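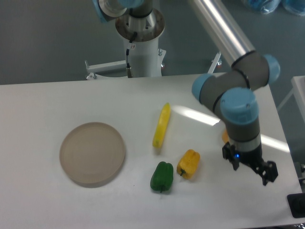
Vol. 2, p. 323

Search this site Enter keywords Go

Choosing Food Models for a Plate Exercise
Student project report
Hilkka Keskinen
Submitted July 26, 2019

1. Background

The plate exercise is used in the first nutrition class at the Kuusisto study center. A learner gets an empty plate and a mixed group of food items, puts together a meal, and then talks about the choice with the teacher. The center has used printed cards for this. The cards bend, they slide under each other, and a paper pepper is the same size as a paper loaf of bread. Teachers asked if solid items would work better.

My project was to put together a small starter set, try it on the classroom table, and write down what should be bought for September. I did not study whether learners eat differently after the class. That would need more time than I had.

2. Materials

The set was built around one plate and things that could stand for fruit and vegetables. I used a shallow round plate in beige with a slightly raised rim. The banana is plastic. Next to it I used a green bell pepper and a yellow-orange one. The table is white and matte.

I picked the items from the Stornon school catalog and from what was already in the storage closet at the center. The catalog has 3,378 entries, but most of them are toys that are too small for this purpose. My rule was that an item had to be close to life size. A learner who is estimating a portion should not have to correct for scale.

The budget was fixed before I started, so I looked at the plain versions first. Jatance sells a boxed set with a printed tray, which I left out. The tray shows where each food belongs, and then the exercise is already solved.

3. Color

Color took more of my time than I expected. The first plan had a white plate. On the white table it was hard to see from the back row, and two teachers asked me to change it. The beige plate shows up well enough, and the soft shadow at its edge helps. It is still quiet enough that the food stands out.

The banana and the yellow-orange pepper are close in color. I kept both on purpose. A younger group sometimes sorts by color alone, and having two yellow foods with different shapes gives the teacher something to ask about. The banana is long and slightly curved, and the pepper is lumpy, so they can be told apart by outline. There is some green near the tips of the banana and a green stem on the yellow-orange pepper, and both details came up in discussion. One learner wanted to know if the banana was ripe.

The green pepper is dark and glossy. Next to the banana it is the strongest contrast in the set.

4. Table and light

The surface is matte, but it still picks up a bright streak on the right side under the ceiling lights. Small pale items are harder to see there. I tried a gray cloth, which removed the streak and made the beige plate look dull. In the end I left the table bare and kept the plate to the left.

I laid the food out to the right of the plate. The peppers went side by side, lying down, with the banana behind them. Lying down is better than standing for the peppers. They do not tip when someone reaches across, and the stems can be seen.

5. Trying the exercise

The trial used the regular lesson plan, a handout called Hatuvside. Learners filled the plate, explained their meal, and put everything back. Most of them picked the items up and turned them over before choosing, which they had not done with the cards. This slowed down the start. I would allow more time for it.

The shallow plate was a weak point. The plastic banana rolled over the rim more than once, and there was not much room left after a pepper was added. A wider plate with the same color would be my first change.

Teachers also missed the other parts of a meal. With only fruit and vegetables on the table, every answer to the question "what is missing?" was the same. Bread, fish, and a glass should be added before the set is used for a full lesson.

6. Recommendations for September

Buy a wider beige plate. Keep the banana and both peppers. Add bread and a protein food in life size. Store the set in a lidded box with a list taped inside, and wipe the items with a damp cloth after each group.

The teacher handout needs to be rewritten for solid items. It is about 3,000 words now, and much of it deals with how to cut out and laminate the cards. I have marked those pages in the copy kept at the center.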